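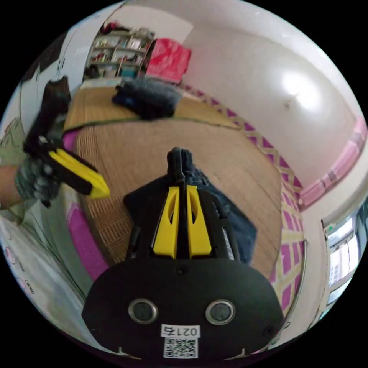
Denim on a woven straw mat. The edge trim is magenta and cream, with pink diamonds in a lattice.

Straw floor mat

A straw floor mat is a flat floor covering woven from dried plant stems or leaves, usually finished along the edges with a strip of cloth or some other trim. People sit on them, sleep on them, eat on them, let babies roll around on them and (my own main use, and the reason this entry is as long as it is) fold laundry on them. I've lived with straw mats for most of my adult life and I'm fond of them, so expect a bit of cheering along the way.

Names

"Straw mat" is a loose name. In everyday English it covers mats made of real straw, meaning the dry stalks of rice or wheat, and also mats made of rush, reed, sedge, seagrass or palm leaf, none of which is straw if you want to be strict. I don't want to be strict. Shops aren't either, and the same mat may be called straw on the shelf and seagrass on the receipt. In this encyclopedia the word means any light mat with that dry, tan, grassy look, and the plants get their own entries.

In Jollulach, where I first bought one, people just say "the mat," the same way you'd say "the couch." The roll-up kind for picnics gets called a "carry," which confused me for an entire summer.

Materials

Rice straw is soft and a little spongy, and it sheds. Rush is smoother and feels cool under bare feet, lovely in hot weather. Seagrass is tougher, slightly waxy, and doesn't take dye very well. Palm leaf is cut into flat strips before weaving, so it gives a wider, shinier pattern. There are also polypropylene mats made to look like straw, and some of them are really convincing until you put your nose near one. A new natural mat smells like a barn in the best possible way! The plastic ones smell of plastic, or of nothing.

You'll also run into paper mats, made from tightly twisted paper cord. These are a lot stronger than they sound, but they hate puddles.

Weave

The plain weave is the simplest, one strand over and one under. Basket weave takes two or more strands together over and under the same number, so you get little squares across the surface, and a fine basket weave looks almost like cloth from standing height. Twill runs diagonally. Then there are mats where the stems all lie in one direction and are held by thin cotton warps, and those roll up beautifully one way and crack if you fold them the other.

For folding clothes I like a fine weave. Coarse ones snag on buttons and zipper pulls, and knitwear on a coarse mat is asking for trouble (I lost the cuff of a good sweater that way, one loop at a time). Denim doesn't care. You can drag a pair of jeans across pretty much anything.

The edge

Cut straw unravels, so nearly every mat has something going on at the edge. Some are turned back and woven into themselves. Many are bound with cloth tape, stitched or glued, and this is where makers get to show off, because the middle of the mat is usually one plain color and the border can be anything. Diamonds, lattices, stripes, little flowers. Pink and magenta show up a lot on the ones I see and I'm all for it, a tan floor can use the company.

Sewn binding lasts longer than glued. To tell them apart, turn the mat over at a corner and look for a line of thread. If the corner is mitered, meaning the tape meets at a neat diagonal, somebody took their time. If it's just overlapped and squashed flat, the corner will be the first thing to lift, and once it lifts, a vacuum cleaner will find it.

Sizes

There's no standard that I know of. Mats meant for one person to sleep on are long and narrow, mats for prayer or for sitting are smaller, and room mats can go wall to wall. The Sadetti catalog, the one I order from, sells its square mats in 100 cm and 300 cm, with nothing in between, and I have never understood it. The small one is good for one person sorting socks. The big one takes a family's worth of laundry plus the family. Sadetti's binding is sewn and the colors hold up, though the big mat arrives rolled so tight it takes a couple of days under books to lie flat.

Zein makes a thinner mat that lies flat right away. It also slides, so if you have smooth floors you'll want an underlay.

Use for laundry and folding

Now we come to my favorite section. People fold on beds, on tables, on the arm of the couch, standing up at the dryer. All fine. I fold on the floor, and I'd argue a straw mat is the best surface in the house for it. It's flat and firm, so a crease goes where you put it, which a mattress won't give you. It has just enough grip that a sleeve stays out where you've laid it. It doesn't throw lint onto dark clothes the way carpet does, provided it's been shaken out first. And there's room! You can spread a whole pair of jeans out and get at both ends.

Jeans are the piece I'd start a beginner on. Lay them face down or face up, it makes no difference, with the legs together, and pull the waistband straight. Fold one leg over the other so that the outer seams line up. The seat sticks out in a little point; tuck that in so the long edge is straight. Then bring the hem up toward the waist and stop short by a hand's width, and fold the whole thing in half or in thirds depending on your shelf. Smooth from the fold outward with a flat hand. Pinching a corner of denim and flicking it works better than patting, especially on heavy fabric that has dried stiff on a line.

Denim jackets are more trouble because of the metal buttons, which leave dents in a soft rice straw mat if you stack things on top of them. Button it, turn it face down, bring each sleeve in across the back, then fold the sides in and the bottom up. Denim shirts go the same way and give you much less argument.

Shirts, towels and sheets each have a separate entry. Fitted sheets have two, and I still don't think I've gotten it right.

One habit I'd pass along is working from the middle of the mat and stacking finished things along the border. The trim makes a natural line, so the piles come out straighter than they would on a bare floor, and you always know which pile is done. My knees would like me to mention a cushion.

Care

Shake the mat outdoors, then sweep or vacuum along the direction of the weave with the brush setting. Vacuuming across the weave pulls up short ends. A spill should be blotted right away and the spot dried from both sides, so prop the mat over a chair with something holding up the middle. Wiping with a barely damp cloth is fine now and then. Soaking isn't, at least for natural fiber, which goes gray and then moldy, and there's no coming back from the smell.

Sun fades the straw to a paler tan and fades dyed trim even faster. I turn mine end for end every November so both halves age at the same speed. If you've forgotten to do that for a few years, you'll have a dark rectangle where the furniture stood, and all you can do is put the furniture back.

Damp laundry shouldn't sit on the mat. I know, it's so tempting when the rack is full. Jeans hold water in the waistband and pockets long after the legs feel dry, and blue dye can move into pale straw and stay there forever. New dark denim can rub off a little color even when it's dry, so I put a towel down for the first few rounds.

Storage is rolled, never folded, with the good side out, tied in two places with soft cord. Stand the roll up if you have the height for it. A mat left lying on its side under a bed for a winter will come out oval.

Buying

At the Sadar market, where the mats are stacked outside and you're allowed to unroll them (do!), a plain one-person mat was 300 on my last trip and a large one with a sewn patterned border was 700. Both prices are in local money and I didn't bargain, which made the seller sad for me. Look at the back as well as the front. Bend a corner gently and listen, as a little creak is normal and a snap means the straw is old and dry. Rub the trim with a damp fingertip to see if the color comes off. Smell it. A musty mat stays musty.

Secondhand mats can be a bargain if the middle is sound, and a frayed edge can be rebound with cotton twill tape and an evening's patience. I've done 2 of mine. The stitches are huge and it doesn't matter at all.

Drawbacks

I promised myself I'd be fair. Straw mats catch on chair legs. Cats treat them as a scratching post with a view. They leave their pattern on your shins, crumbs settle into the weave, and a thin one gives no padding whatsoever on tile. On a stairway landing or anywhere people come in with wet shoes, I'd choose something else, probably a flat cotton rug.

See also

Cotton rug
Denim, washing of
Folding, trousers
Folding, fitted sheets (first attempt)
Folding, fitted sheets (second attempt)
Rush
Seagrass
Twill tape

Entry last revised 14 December 2024. Added the part about dye from new denim, and fixed the Sadar prices.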